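Packing and Sorting at the Gillthorpe Centre: Gallery

Reading time: 2 minutes

Photographs and notes from the winter season of the Wong Household Goods Programme. 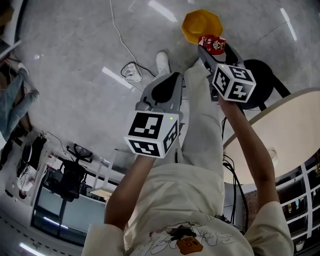 Snack packets are among the most frequently handled items in the Gillthorpe collection and are kept apart from tins, jars and boxed goods throughout the season. They are sorted singly into open bowls before being placed in the parcels. The small red packet is one of the character-themed lines, with a cartoon face and lettering in white and yellow, and it is shown at the rim of the yellow octagonal bowl used for this group. Eight-sided bowls were adopted in February on the recommendation of the packing team, who found that they could be set side by side with little wasted space. The shallow shape also allows the contents to be checked at a glance.

Notes on the sorting room

The sorting room occupies the ground floor of the Skunley building. It has a pale grey polished floor, which is swept before each session and again at the close. Bowls may be placed directly on the floor during sorting, provided that all goods in them remain sealed in their original wrapping. Unwrapped food is not accepted at any stage.

Furniture is kept to a minimum so that the room can be rearranged for larger deliveries. The round table with the cream-white top is used for labels, lists and finished parcels. The black round stool beside it is available to anyone who prefers to work seated. Both pieces were transferred from the former reading room at Laka House and remain in regular use.

Notes on the bowls

Each bowl is assigned to one group of goods for the whole of a session. Sweet and savoury items are not mixed. When a bowl is full, it is taken to the table and its contents are entered on the session list, after which the bowl is returned to its place. Bowls are washed in warm water with a mild soap and left to dry overnight on the racks in the side kitchen.

Damaged packets are set aside and recorded separately. Visitors who notice a split seam or a missing date are asked to pass the packet to a member of staff.

The season in figures

The programme prepared 1190 parcels during the current season, of which 400 were delivered to households in the Skunley area. The remainder were collected from Gillthorpe by partner groups. Snack packets received over the same period came to 3000. Parcels for larger households contain 2 packets per person; all other parcels contain a mixed selection according to stock.

Donations and visits

Sealed goods with at least two months remaining before the printed date may be left at the front desk during opening hours. Donors are asked to keep packets loose in an open bag or box, and to avoid tape or elastic bands, which can tear the wrapping when removed. Groups wishing to visit the sorting room should write to the programme office in advance.

Page updated 21 Dec 2022

Contact the programme office | © Wong Household Goods Programme, Gillthorpe | Back to top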